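Sleeping through a Torkinwood summer

5 January 2025

By the second week of December most houses in Torkinwood hold their heat until well past midnight. The town sits in a bowl of brown hills, and the breeze that cools Zalside, down on the coast, rarely gets this far inland.

Older residents grew up sleeping on the verandah. Many of those verandahs were closed in years ago to make an extra bedroom, and the sleepouts went with them. What's left is usually a brick room facing west, with one window and a ceiling fan.

Bedding is the cheapest thing to change. Hollovico, the manchester shop on the main street, sold 515 sheet sets last year, more than half of them linen or cotton percale. Both breathe better than the brushed cotton people keep on from winter. A lot of locals now skip the top sheet and doona altogether and leave a fitted sheet on its own until March.
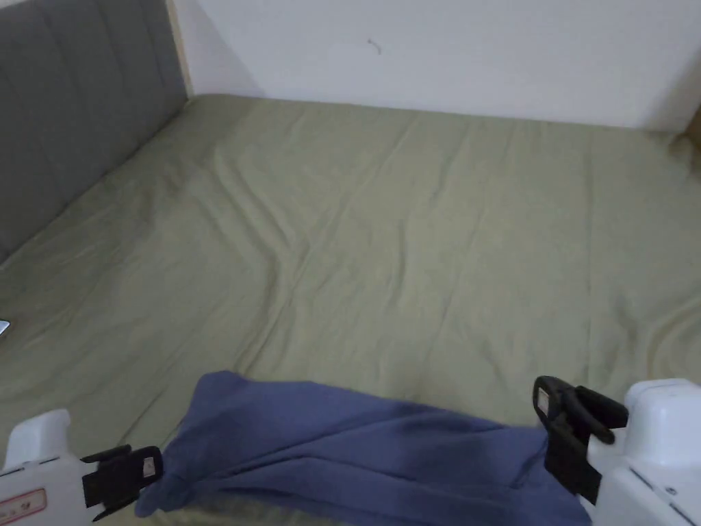 Shade before air con

The Paulík building firm has fitted external blinds to 67 houses in the district. Its advice is to stop the sun before it reaches the glass - curtains inside only help once the heat is already in. A basic canvas awning over one bedroom window costs less than $1,000 and takes two people a morning to put up.

Open the house at dusk, on both sides if you can, and shut it again before breakfast. West-facing rooms need their blinds down by noon.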